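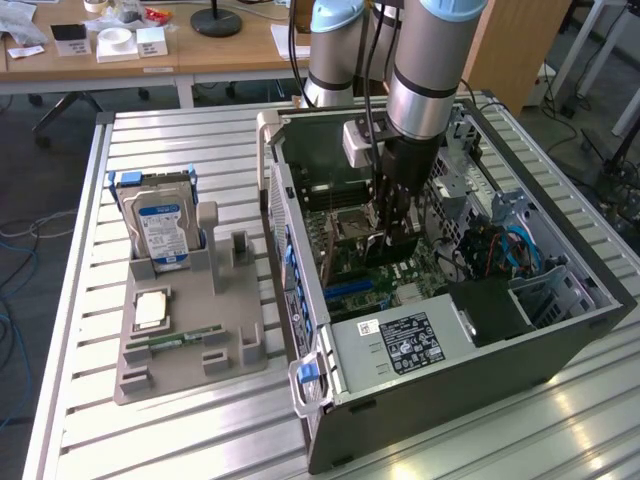
4. Adding memory

Ninuta tower, Rondora board. Read all of section 4 first.

1. Shut down. Switch off at the wall, pull the power cord.
2. Hold the power button in for a few seconds — drains what's left.
3. Lay the tower on its side, take the side panel off. Keep the screws.
4. Touch bare metal on the case before you touch the board.
5. Open the clips on the memory slot. Line up the notch, press down evenly untill both ends click.
6. Panel back on, cord in, start up. First start can take about 100 seconds, screen stays black. Wait.

Note: 2 sticks max. Matched pair if you can. Older Ivutum sticks wont run at full speed.

CAUTION: Do not open the power supply. No parts inside you can fix.

Three beeps at start — stick not seated. Go back to step 1. Still beeping, see error 312 in section 9.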